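Can a voter who skipped the first primary vote in the runoff?
Community Help > Elections and Voting > Primaries and Runoffs

Posted by chettiar_lane

I'm registered in Nerbridge and did not vote in the May primary for county commissioner. No one reached a majority, so the top two are going to a runoff in June. There is no party registration here; you ask for a ballot at the table and they mark the poll book. The county page says "participation in the first primary governs eligibility," and I can't tell whether that shuts me out or only shuts out people who picked the other party's ballot.

Second part: my spouse took the other party's ballot in May and now wants to vote in this runoff. The unofficial margin between second and third place was 411 votes, so a lot of people are asking the same thing. I have read the statute summary twice and it uses "elector," "qualified elector" and "participant" without defining any of them on that page.

I would like the rule itself, please, and where it's written down.

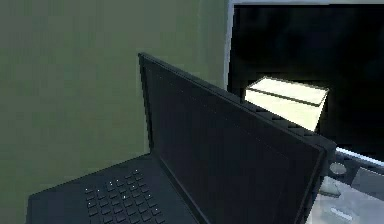
Open laptop, screen off.

Posted by Olar

Your two cases are handled separately.

Case one, no ballot in May: you are eligible. "Participation" is recorded only when a party code is entered next to your name in the poll book. A blank entry carries no party restriction, and you may request either party's runoff ballot if both parties are holding one. You must have been registered by the deadline for the runoff. In our county the books close 30 days before each election, and the runoff counts as its own election for that purpose. If you were already registered in May and haven't moved, there is nothing to do.

Case two, other party's ballot in May: not eligible for this runoff. The party code carries over from the first primary to the runoff and is cleared after the runoff is certified. It has no effect on the general election, where every voter gets the same ballot.

The poll worker checks the code before issuing a ballot. If the code is wrong, for example if your spouse was handed one ballot and coded for the other, the remedy is a provisional ballot and a written statement. The registrar then compares the statement with the May ballot request slip. Bring photo ID. A provisional ballot cast by someone whose code turns out to be correct is rejected and not counted in part.

As for the definitions, look in the general provisions at the front of the election code. The summary page leaves them out. "Elector" there means a registered voter, "qualified elector" means one who is eligible for that particular contest, and "participant" is the poll book term described above.

Two limits on this. Municipal runoffs in Clida are nonpartisan and none of it applies to them. Also, absentee ballots requested in May count as participation only if they were returned and accepted – an unreturned request leaves the entry blank.
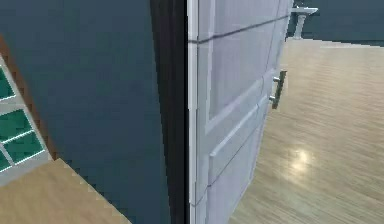

Page last changed: June, 4:10 p.m.

Posted by precinct_nine

Agree with the above. I would add that enforcement depends on the poll book being updated. In the last cycle our precinct group had 2,863 names and the May codes had not been loaded for one section when the doors opened. They worked from a printed supplement until it was fixed. If the worker can't find your entry, ask them to call the registrar before you accept a provisional ballot.

Posted by tworivers

pretty sure you can vote in whichever one you want, its an open primary state. I did it years ago and no one said anything

Reply from Olar

Open primary means no party registration in advance. It does not remove the carryover rule between a primary and its runoff. Whether the code was checked on a past occasion is a separate matter from whether the vote was permitted.

Reply from chettiar_lane

Found the definitions where Olar said. My entry for May is blank on the voter lookup page and my spouse's shows a code, so that settles both. Marking as resolved.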